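Farevdale Evidence Kit

Document examination case for licensed investigators
Item no. 301

We've wanted to carry a proper document kit for years, and the Farevdale is the one that finally got everybody in the shop excited. It opens flat, everything has a slot, and you can work a disputed signature on a client's kitchen table without spreading your gear across three chairs.

Till Brinkmann took the first one out on a contested deed in Grorkesmont and came back talking about the side light. Set it low and pen pressure shows up beautifully – even on that thin copier paper county offices seem to love! The loupe is sharp right to the rim, and the scale along its base is etched, so it won't rub off with cleaning.

In the case:
Folding loupe with etched scale
Low-angle side light, white and UV
Cotton gloves, two pairs
Clear document sleeves, pack of 97
Custody log, 168 numbered pages
Tamper-evident seals

The custody log deserves a word of its own. Joscha Lenz laid out the pages himself after years of filling in forms with boxes too small for a real signature. Every transfer gets a full line, with room for the time, the reason and both names. 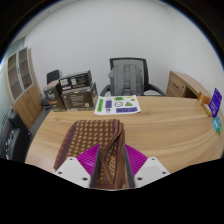
There's a carbon copy behind each page too, so the client's attorney can have one on the spot and you keep the original in the book.

Specifications
Light: rechargeable, USB-C
Case: hard shell, lockable, black
Light life: 3000 hours
Refills: sleeves, seals and logs sold separately

Orders ship from our Arnthorpe store. The next batch arrives in December, and you can reserve a kit now by phone or at the counter.

Lenz Investigator Supply
Page updated 2024-11-17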